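4. Conduct of the Open Day

The open day ran on a Wednesday in June, from ten in the morning until the coffee gave out. Our earlier sections treat the manipulation task as a problem in grasp selection. This section treats it as a problem in hospitality. The task itself stayed as defined in Section 3: pick up a pumpkin-shaped bun and set it down where it was wanted. Visitors called this "the bun thing," and by noon so did the authors.
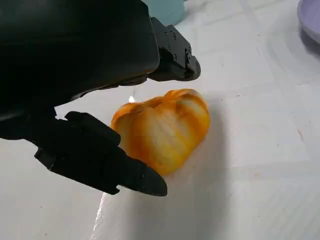
Filippos Stamatopoulos, Sofia Kourkoulas, Elīna Baranauskienė and Vaida Vaher
Durness Group for Everyday Manipulation
Correspondence: S. Kourkoulas

4.1 Visitors and procedure

We admitted 70 visitors in groups small enough to fit between the desks. Each group stayed 15 minutes. A session opened with a short talk from the second author, which had been rehearsed at four minutes and was never once delivered in under seven. The robot then worked while the visitors watched, and the remaining time went to questions. Groups stood behind a line of tape on the floor. The line was respected by children and ignored by engineers.

We had planned to let visitors choose the target object from a list. The list was dropped after the first group, who read it politely and then asked for the bun. A bun is a fair test in any case. The ribs give a fingertip several wrong places to land, and a grasp that would suit a tennis ball can leave a dent that every person in the room will notice. Visitors who had never thought about contact force had strong views on what counts as squashing a bun, and we found these views more useful than some reviews we have received.

Control ran on the Kumsa planner with the settings from Section 3. We made no changes for the public, apart from lowering the approach speed. The lower speed was meant to look reassuring. Several visitors took it for hesitation, and one asked the first author whether the robot was shy.

4.2 What visitors asked

Of the 70 visitors, 55 returned the comment card. The cards asked two things: what did you expect the robot to find difficult, and what did it seem to find difficult? Most people expected trouble with the lift. After watching, most wrote about the moment before it, when the fingers are close to the object and nothing much appears to be going on. This matches our own account of where the planner spends its effort, and it took the visitors a quarter of an hour to reach a position that took us two years and a grant.

The most common spoken question was whether anyone was going to eat the bun. The second was how much the hand cost. Vaher answered both with "not today."

A number of visitors also wanted to know why the fingers did not simply come straight down from above, as their own would. We had no short reply ready. The long one, which concerns the thumb, was given so often that we set it down here. When the fingertips press on the crown, a soft object needs something beneath it to press against. The thumb supplies this by reaching in low from the side, where it has to share the space with the rim of the plate. 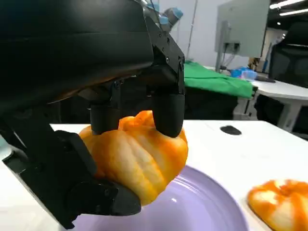

Figure 4. Grasp on a bun at the plate, with two fingertips on the crown and the thumb under the lower side.

The plate drew more comment than we had allowed for. In the Peltow trials we had used a flat board, and the thumb had the run of the place. A raised rim is a small obstacle to a person and a serious one to a planner that was tuned on boards. Three cards recommended buying different plates. We thank their authors and have declined, on the grounds that the homes in which such a hand might one day be useful already own plates.

4.3 Remarks

An open day is a poor experiment. The groups were self-selected, they talked to each other in the corridor, and the later ones arrived already knowing about the thumb. We therefore report no success rates from it and use the cards only to choose conditions for the controlled trials in Section 5, where both the rim height and the approach speed are varied.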